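Dark sinks, hard water and the last plate of the night

Posted Wed 20 February in Kitchen

A few of you wrote in after the grout post asking about dark sinks, so I promised I'd get to it. I've been living with one for a while now and I have opinions! The short version is that a dark sink hides coffee and tea beautifully and shows every speck of chalk, so you have to flip your habits around if you grew up with white enamel like I did. 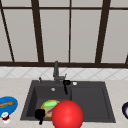 Chalk is the big one. When water dries on a dark surface it leaves that gray bloom, and scrubbing harder just moves it around. What works for me is plain white vinegar, half and half with warm water, on an old dishcloth. Lay the cloth flat over the bad patch, go fold some laundry, come back and wipe. With a double-basin sink like the dark gray one in the picture you can do one side and keep using the other, so supper doesn't have to wait. Rinse well and dry it. And please check your maker's care sheet first – some coatings don't like vinegar, and it has no business on marble or limestone counters at all.

For everyday cleaning I use dish soap and a soft sponge. No powder, no steel wool. I tried a fancy sink paste called Clorkar last September and it smelled like a swimming pool and did nothing the soap didn't do (I still have most of the tub if anybody wants it).

Food goes in the scrap bowl before the plate goes in the sink. I know, I know, your mother told you that too. But greens wilt and stick to the drain, and anything with paprika or tomato in it leaves a greasy ring that you can't see on a dark surface until you run your hand over it.

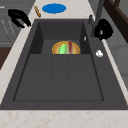

Still needs a trip to the scrap bowl.

Now, smells. If the drain is getting funky, pull out the strainer and scrub the underside with an old toothbrush. That's the culprit nine times out of ten. Then pour in a few spoonfuls of baking soda, let it sit for 30 minutes and flush with hot tap water. My neighbor Arlindo Fontes swears by lemon peels down the disposal, and his kitchen does smell nice, but he also called the plumber twice last year, so make up your own mind.

While you've got the vinegar mix out, do the window behind the sink. It catches all the steam and splatter and you stop noticing how dull it's gotten. I go over the glass with a damp microfiber cloth, top row first, and then buff it dry with a second one before it has time to streak.

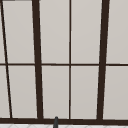
The bars between the panes take longer than the glass does. A cotton swab gets into the corners, or wrap a thin rag around a butter knife if you've got years of dust in there. Wood frames want a barely damp cloth and a quick dry afterward. Skip cloudy days if you can wait, though too much sun dries the stuff before you can wipe it. Midmorning is about right at my house.

Last thing, and it's the habit that made the biggest difference. Before bed I wash whatever's left, wipe the basin from the back toward the drain, and dry the rim with the dish towel that's headed for the hamper anyway. Two minutes, tops. On nights I skip it I'm back to the vinegar cloth by the weekend.

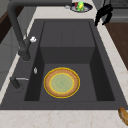 One plate to go, then wipe down the basin.

Next time I'm doing cutting boards, so send me your oil questions – mineral, walnut, whatever you've got in the cupboard.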